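Looking After Tables, Counters and Other Hard-Working Surfaces

Most damage to a kitchen table or counter comes from three or four ordinary habits: leaving spills to sit, wiping with something too rough, putting down hot pans, and using too much cleaner. The notes on this page cover daily care first, then stains, then small repairs. They apply to wood, veneer and laminate unless a section says otherwise.

Know what you have

Look at the edge and the underside before you try anything stronger than dish soap. Solid wood shows end grain at the ends of the boards, and the lines on top carry over the edge. Veneer is a thin layer of real wood over a core, and you can usually find a seam near the edge. Laminate has a printed pattern that repeats if you look along enough of it, and the edge is often a separate strip.

The finish matters as much as the material. Put a drop of water somewhere out of sight. If it beads and stays beaded, the surface is sealed. If it soaks in and leaves a dark spot, you have an oiled finish or one that has worn through. Let the spot dry before you decide anything else.

Daily wiping

A damp cloth and a dry cloth are enough on most days. Wring the first one out until it no longer drips. Wipe along the grain, then follow with the dry one. Water left in seams, around sink cutouts and along the back edge does more harm over the years than any single spill.

For grease, add a small squirt of dish soap to a bowl of warm water. Don't squirt it straight on the table. Soap that isn't rinsed off dries to a film, and the film picks up dirt, and then people reach for a stronger cleaner when all that was needed was a second wipe with clean water.

Microfiber cloths work well but need to be washed without fabric softener. Old T-shirts are nearly as good. Keep one cloth for tables and another for the stove, and change both more often than you think you need to. The green side of a scrubbing sponge will scratch every surface on this page.

Sticky spots

Jam, syrup and dried juice should be softened, not scraped. Lay a warm, damp cloth over the spot and leave it for a few minutes. Most of it will lift when you wipe.

Label glue and tape residue are different. Rub in a little cooking oil with your finger, wait 15 minutes, then wipe with soapy water. On oiled wood, try it underneath first, as the oil can leave a darker patch. Plastic scrapers are fine on laminate if you hold them nearly flat. An expired store card does the same job. I bought the Katene scraper a few years back and it has held up, though the handle is too short for large hands.

Candle wax comes off best when it is hard. Put ice in a plastic bag, rest it on the wax, and pop the wax off with the card. Dry the table right away.

White rings

A white ring on a finished wood table is moisture trapped in the finish. It often fades by itself overnight, so wait until morning before treating it. If it is still there, set a clean cotton cloth over the ring and pass a warm iron across it for a few seconds at a time with the steam off. Lift the cloth and look after each pass. Stop as soon as the ring starts to go and let the table cool.

If you don't want to use an iron, rub in a dab of plain petroleum jelly and leave it overnight. This is slower and does not always work – it did nothing for the ring on my sideboard – but it is hard to do any damage with it.

A dark ring is another matter. It means the water went through the finish and into the wood. Cleaning will not fix it, and the top will have to be sanded and refinished, at least in that area. On veneer, leave the sanding to someone who does it for a living.

Ink, marker and food color

Try soap and water first, even if you are sure it won't work. On laminate, the next step is rubbing alcohol on a cotton ball, dabbed and then wiped with water. Do not use alcohol on shellac or lacquer. It will dissolve the first and cloud the second.

Turmeric, beet juice and red wine are best dealt with quickly. On laminate, a paste of baking soda and water left on for 15 minutes takes out most of the yellow. Wipe it away without scrubbing. Baking soda is a mild abrasive and will dull a shiny surface if you work at it.
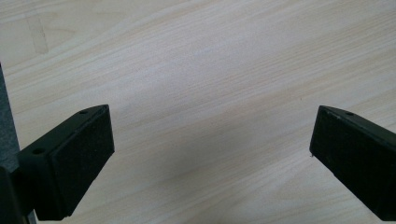 Sunlight is slower and does more in the end. Pale tops tend to yellow near a window and dark ones tend to fade. Turn the table end for end twice a year, and move bowls and runners from time to time so they don't leave an outline. I do mine in October, when the chairs come in from the porch, and again in spring.

Small scratches

Fine scratches in wood that haven't gone through the color can be hidden with paste wax. Put on a thin coat, let it haze, and buff along the grain. Deeper ones need a wax stick or a touch-up marker. Buy a shade lighter than the wood, as you can always go over it again.

For a scratch in laminate, use a repair paste in a matching color. Nimwood makes one in small tubes, and the light shades match better than the dark ones. Clean the scratch, press the paste in with a plastic knife, and wipe off the extra before it sets. A chip at the edge takes two thin layers with a day in between.

Sandpaper has no place on laminate. On solid wood, use 140 grit to take down a rough patch, then 200 to smooth it. Always sand with the grain, and use a block. Bare fingers dig small troughs you won't notice until the finish goes on.

Oiling

Oiled tops need a fresh coat when water stops beading. Wipe the table down the night before so it is fully dry. Pour a little oil on a rag, work it in, and come back after 15 minutes to take off whatever hasn't soaked in. Leaving the extra on gives you a tacky surface that will hold crumbs for weeks.

Use an oil sold for the purpose. Olive oil and other kitchen oils can turn rancid. The Tallell tabletop oil is a decent one and has little smell.

Rags soaked in linseed oil and some other finishing oils can catch fire on their own as they dry. Spread them flat outdoors, away from the house, until they are stiff, or put them in a metal can of water with a lid. Never leave them balled up in the trash.

Loose edging

Edge strips on laminate tops are usually held with heat-set glue. If one starts to lift, clean out any crumbs, cover the strip with a cotton cloth, and run a medium iron along it. Press it down with a block of wood while it cools. If the old glue is gone, use contact cement, following the time on the can, and hold the strip in place with painter's tape until the next day.

Wobbly legs

Before you fold up a piece of cardboard, turn the table over and tighten everything. Bolts work loose as the wood swells and shrinks. If a screw spins without gripping, take it out, fill the hole with wood glue and toothpicks, snap them off flush, let it dry overnight, and drive the screw back in.

If the legs are tight and the table still rocks, try it in a different spot before you trim anything. Floors are often the problem. Stick-on felt pads come in several thicknesses, and the Brarnlow ones can be stacked two deep without sliding apart. Check them when you sweep, and replace any that have picked up grit, as a gritty pad will scratch a wood floor.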